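Progress report, spring period
Sarkport Shore Apartments, refurbishment and reopening
Prepared for Hokaston Leisure Fund, April 3, 2022

Writing this between two contractor visits, so short and a bit rough. Full ledger comes separately as agreed.

Where we are

17 apartments in the loan agreement. Ground floor block finished and let-ready. Upper block: plaster done, bathrooms tiled, two kitchens still missing worktops. The garden block is behind. Roof first, then everything else, and the roofers lost most of a month to wind.

Opening still planned for the start of the season. Upper block will open a few weeks after the ground floor. We would rather sell fewer apartments at full price than put guests in next to a drill. Existing bookings for the garden block have been moved, all but one family accepted. That one was refunded.

Money

Drew down the second installment in full. Overspend of 3,000 on the roof (battens were worse than the survey said). Saved 2,000 on the outside furniture by having the old loungers re-webbed instead of replaced. Net 1,000 over. Can be carried by contingency, no request to the fund at this point.

Still unpaid: final bill for the boiler. We are holding it until the pressure fault on the upper floor is fixed. Supplier knows why.

Room supplies

Guest bathrooms will carry soap, shampoo, a few basics. Small items at reception on request. Shelf list is in draft, prices to be agreed with Flendico, who also do our linen. Their first quote for linen was too high and was for the wrong bed size. Second quote is better. Want to sign this month.
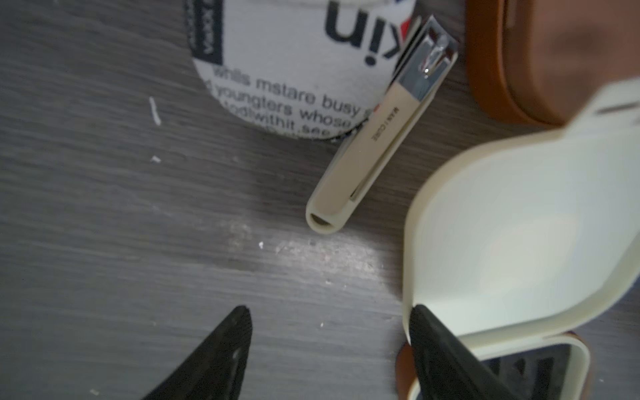 White container with dark lettering, on a gray wood-grain surface.

Linen count for the ground floor is complete. Three sets per bed, which is one more than the old owners kept, but the laundry van only comes twice a week outside high season and we got caught out last October.

Booking system

Moved from the paper diary to Kuroda in the winter. Works. Staff like it less than I do. Main trouble was the channel calendars not talking to each other in the first weeks, so we had two double bookings, both caught before arrival. Since then none. Deposits now go out as a link and come back the same day more often than not.

Not done: the owner's report page. It shows occupancy by room type but not by block, and you asked for by block. Have raised it. In the meantime I will do that table by hand.

Early bookings are ahead of the same point last year for the sea-facing units and behind for the studios. Studios need new photos, the ones on the site still show the brown curtains. Photographer booked for when the upper block is clean.

Staff

Reception covered. Housekeeping short by two. Advert is out in the town and at the college. Last year we left it too late and ended up with the cook making beds, which she has told me she will not be doing again. Night porter contract renewed through the season.

Training week is fixed for before the first arrivals. Fire drill, boiler, the new locks, how to take a late arrival without waking the whole block. 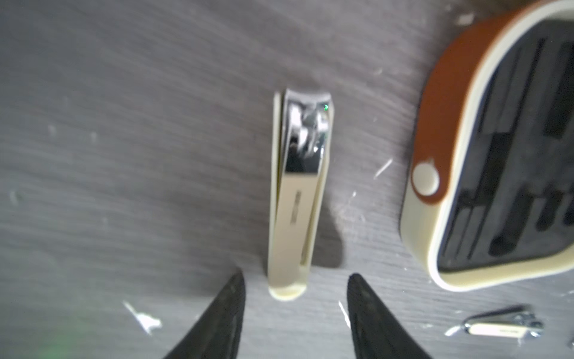

Reception desk gets its own budget line from this season, small but it was coming out of petty cash before and no one could say where it went. Covers maps, bus timetables, adapters, umbrellas, the forgotten-toiletry drawer. The drawer is what guests ask about most after the wifi. Things like a nail clipper, the plain sort with a cream body and a metal head, plus combs, plasters, sewing kits. Loaned or given, we don't charge. Line will be reviewed at the end of season and cut if it isnt used.

Outside areas

Path to the beach relaid as far as the second gate. The rest belongs to the town and they have said after the summer. Lighting along our part is in and on a timer. Handrail on the steps ordered.

Pool not part of this loan but you asked. It passed its inspection. Heating it is not worth the money before June and we won't.

Decoration

Went round and round on this. Plain white walls in all the bedrooms, easy to touch up between guests. Something stronger in the breakfast room and the corridor by the stairs, where people are only passing through. Bold patterns were looked at along with two plainer ones. Decision due at the next site meeting. Cost is close enough betwen them that it doesn't change the budget. 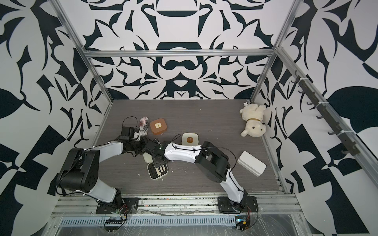
Black-and-white pattern with curling leaves and scrolls, gray wood-grain floor.

Risks

Garden block roof, still the big one. If it slips again we lose the early season there. Housekeeping posts. Boiler.

Next steps

Worktops in upper block. Sign linen. Get the roof closed. Interviews for housekeeping. Site visit from your side welcome any time after the scaffolding comes down, please give two days notice so I can have the upper block unlocked.

Next report at the end of the first full month of trading.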